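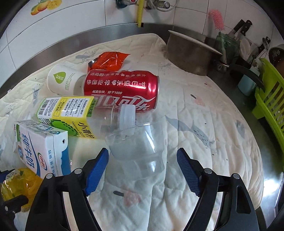 Lerato Mofokeng wrote to me that I should stop telling people to drive to Zilivau in one day, and that the old coast road deserves two nights at least. I have read her message several times and I think she is right, so I want to correct my earlier post.

When I went the first time, I took the inland highway. It is faster, but you see mainly fields and trucks, and you arrive in the village when the light is already going. This September I took the coast road. It is 38 kilometers longer and the surface is poor in the middle part, where the road comes down to the river mouth. I drove there very slowly and met only one tractor.

The river mouth was for me the best surprise. At low tide a long bank of sand appears, and there are many small birds whose names I don't know. A path of 5 kilometers goes from the parking place to the ruined chapel on the point. The path is not difficult, but after rain the clay sticks to the shoes and you become taller with every step. From the chapel you look straight down on the cliffs – please keep children by the hand.

I slept at the guesthouse of Elmarie Baloyi, above the harbor. The rooms are simple and the window of mine did not close completely, so I heard the sea all night, and I liked this very much. Breakfast is from seven. She accepts only cash, and the nearest bank machine is back in the last town, so take it with you.

Lerato also asked about the lighthouse. It was closed when I came, and the paper on the door gave no date for opening. You can still walk around it, and on the north side there is a bench out of the wind. I ate my bread there and stayed much longer than I had planned.

Next time I will write about the ferry to the islands, if I find my notes.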